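Girkum Questions the Dragon Fruit Boom, Publishes Plain Buying Advice for Shoppers

Fruit importer says color sells the fruit and flavor too often disappoints

VAKHAM, April - Girkum, a wholesale importer of tropical fruit, today released a short buying guide to dragon fruit that it admits may not help its own sales. The guide, titled "Look Twice," advises shoppers to stop choosing the fruit by its skin, to be suspicious of health claims on the sticker, and to walk past it altogether in weeks when the fruit on the shelf is tired.

The company has handled dragon fruit for 19 years. In that time, it says, the fruit has moved from the back corner of specialty stores to the front display of ordinary supermarkets, and the price has moved with it. Girkum is less sure that the eating quality has kept up.

"We sell this fruit and I like it, but I have stopped believing most of what gets said about it," said Dong-hyun Yang, head of buying at Girkum. "People pay for the pink. They take it home, cut it open, and a lot of them get something that tastes like cold water with seeds in it. Then they don't buy another one for two years."

The guide draws on a tasting the company held with Stumidik, a grocery chain that stocks its fruit. A total of 201 shoppers were given slices from fruit they had picked out themselves and were asked whether they would pay full price for it again. More than 20 of them said the fruit they had chosen for its looks was the one they liked least. Girkum does not claim this proves much. The shoppers were not a balanced sample, the fruit came from two shipments only, and nobody measured sugar. Yang said the company would sooner print a modest result with its limits than borrow a grand one from a supplier's brochure.

What the guide does offer is advice on handling the fruit before paying for it. A bright, even skin color is a fair sign that the fruit was not picked green, but it says little about sweetness. The scales deserve a closer look. On a fresh fruit they still have some life in them and often fade toward yellow or green at the tips. Scales that have gone brown and dry along their whole length usually mean the fruit has been sitting around.
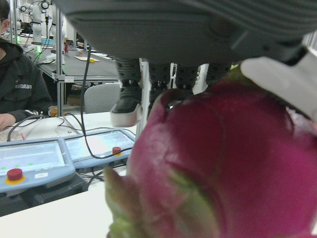
Weight matters more than size. The guide suggests picking up two fruits that look alike and taking the heavier one. A gentle press with the flat of the thumb should meet a little give, something like a ripe avocado but firmer. If the thumb sinks in, leave it. If the fruit feels like a baseball, it was picked early, and Girkum's view is that waiting will not fix it. Dragon fruit does not get much sweeter on the kitchen counter, whatever the sign above the bin says.

Flesh color is another sore point. Shoppers often assume that a pink outside means a pink inside, and many stores do nothing to correct them. Pink-skinned fruit may have white flesh or red flesh, and the two can taste quite different. Girkum is asking the stores it supplies to put the flesh color on the shelf label, in letters as large as the price. Stumidik has agreed to do this in its Vakham stores. Other customers have been asked and have so far been polite about it.

The company is also dropping the word "superfood" from its cartons. "I asked our own people what it meant and got a different answer at every desk," Yang said. "It's a fruit. It has some fiber and a lot of water. Eat it if you enjoy it."

Not everyone in the trade is pleased. Shim, a packing firm that prepares part of Girkum's supply, has told the company that the guide is too hard on early-picked fruit, which travels better and bruises less. Girkum accepts that point as far as it goes. Softer fruit does mean more waste, and the company has not yet worked out who should carry the cost. It plans to bring in a trial lot of later-picked fruit and will report what share of it had to be thrown away, even if the number is embarrassing.

For storage at home, the guide keeps things short. Keep the fruit whole in the refrigerator and eat it within a few days. Once cut, cover it and finish it by the next day. Serve it cold, with a squeeze of lime if it tastes flat - and if it still tastes flat after that, take the receipt back to the store and say so.

"Look Twice" is a single folded sheet. It will be available free at the fruit counters of Stumidik stores in Vakham from the end of April, and other retailers may print it without charge as long as the text is not changed.

About Girkum

Girkum imports and distributes tropical fruit to grocery stores, restaurants and juice bars. The company is privately owned and based in Vakham.

Media contact: Dong-hyun Yang, Head of Buying, Girkum, Vakham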